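Section 4. Sorting the small things of the household

This section belongs to the Bremivby home storage guide. It is for the person who has already put together the shelf unit and the drawers (sections 2 and 3) and now wants to fill them. Please read all of the section one time before you begin. The text was revised on 30 September 2021 by Pallavi Garg.

4.1 What you need

- One table, cleared of food and drinks. A table for four persons is large enough.
- The five inner trays which came with the drawers.
- The roll of labels and a soft pencil.
- One old cloth or small towel, folded.
- A bag for rubbish and a second bag for things to give away.

Note: The trays of the Narner model are a little lower than the trays of the Mathebula model. Tall containers will not stand in a Narner tray when the drawer is closed. Measure before you sort, it saves you doing the work again.

4.2 Taking everything to the table

1. Choose one drawer, one box or one corner of the room. Do not empty the complete room at the same time.

2. Spread the folded cloth on the table, near to the place where you sit. Small containers stand more quietly on a cloth and do not slide on the wood.

3. Bring the things to the table and lay them down as they come. At this moment the order has no importance. Things may touch each other, but do not make a pile so high that it can fall.

4. Look for cables first. A cable which lies under other things will pull them down when you lift it. Free the plug end, then draw the cable out slowly.

CAUTION: Never sort a cable while it is connected to the wall. If the cover of the cable is broken or you can see metal inside, do not store it. Bring it to the collection point for electrical waste.

5. Put boxes at the back of the table and small things in front. Soft toys can lean against a box until their turn comes.

4.3 Making the groups

You will make groups by use, and after this by size. Many customers want to begin with size because it looks tidy faster, but then the plasters come together with the batteries and you will search for both.

1. Take out all things for washing and care of the body: cotton swabs, combs, nail scissors, creams. This is group A.

2. Take out cables, chargers and plugs. This is group B.

3. Take out textiles: pouches, covers, cloths, scarves, single socks. This is group C.

4. Take out toys and the parts of toys. This is group D.

5. All the rest is group E. It is normal that group E is the biggest at the first time. Go through it again after the other groups are in their trays.

Note: If you are not sure between two groups, ask in which room you would look for the thing. Do not think longer than some seconds for each piece.

4.4 Loose caps and lids

Caps of bottles are a frequent problem, therefore they have their own part in this guide.

1. Collect all loose caps in one small bowl. White caps look very similar, so do not decide by colour.

2. Try each cap on the bottles of the house. Turn it gently. A cap which needs force is the wrong cap.

3. Write the name of the contents on a label and put it on the bottle, not on the cap.

4. Caps without a bottle can wait in the bowl until the end of the day. After that, recycle them.

CAUTION: Small caps can be swallowed. Keep the bowl away from children under three years and from dogs.

4.5 Cotton swabs and other small care articles

1. Leave the swabs in the container in which you bought them. If this is too tall for your tray, use the side pocket of the drawer (part 8 in the drawing of section 3).

2. Before you lift the container, control that the lid is closed. Hold the container by the body and never by the lid.

3. Place it with the label to the front. This is also good when the label is in a language which not all persons in the house can read, because the picture on it is known quickly.
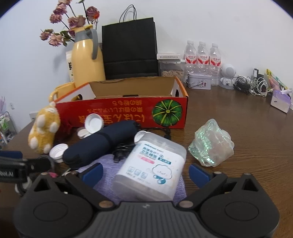 Fig. 11. Things on the table before sorting, with the cotton swabs on the folded cloth.

4. Put nothing wet in the same tray. If a bottle of cream or lotion is open, wipe it and stand it in another tray.

4.6 Soft things and cables into the trays

1. Fold the textiles flat. A long pouch, for instance the cover of an umbrella, is rolled from the closed end so that the air can go out.

2. Wind each cable in a loose ring, as wide as your hand. Close the ring with a paper strip and write on it to which device it belongs. Do not wind a cable tightly round its own plug.

3. Plush toys do not go in the trays. Use the open basket at the bottom of the shelf unit, or the Zurnness box if you have ordered it (article 2,597, sold separately).

4. Push the drawer in slowly. If you feel resistance, open it again and look for the highest piece.

Note: The drawer may be filled to almost the upper edge, but leave the width of one finger free.

Continue with section 5, Fixing the labels.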